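**Wotar hand-held gripper – replacement fingertip set**

Sold in pairs. Fits every Wotar hand-held made before January, including the one in your drawer that you swore you'd send back.

You may be here because of the pinch fault. On the old set, the left tip could creep on its pin after nearly 3,000 closings, and the grip would go on squeezing after you let up on the trigger. Loredana Marchetti in our Skenville shop found this out with her thumb. The thumb is fine. Her opinion of our first fix (a sticker) can't be printed on a product page.

The new tips have a hard stop and a tighter pin. They're meant for small, fussy things: beads, bangles, cable ends, anything that slides away when you want it most.
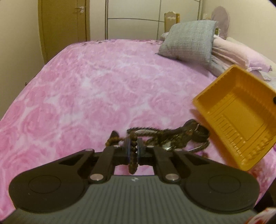
**Can I keep using the old tips until the new ones arrive?**

Please stop using them and take them off the tool. A crept tip gives no warning – it feels normal right up to the moment it doesn't.

**Fitting**

- Take the battery out first. Si-woo Moon wrote this line and asked for it to be in capitals. We compromised on first place.
- Swap both tips, even if only one is bad.
- Open and close the grip 35 times with nothing in it. If it sticks, stop and write to us.

Price: $3 for shipping, tips free, if your tool is on the recall list. Everyone else pays full price, as listed at checkout.

Tellia tips look the same and will go on. They have no stop, so please don't.

Page updated 14 Jan 2026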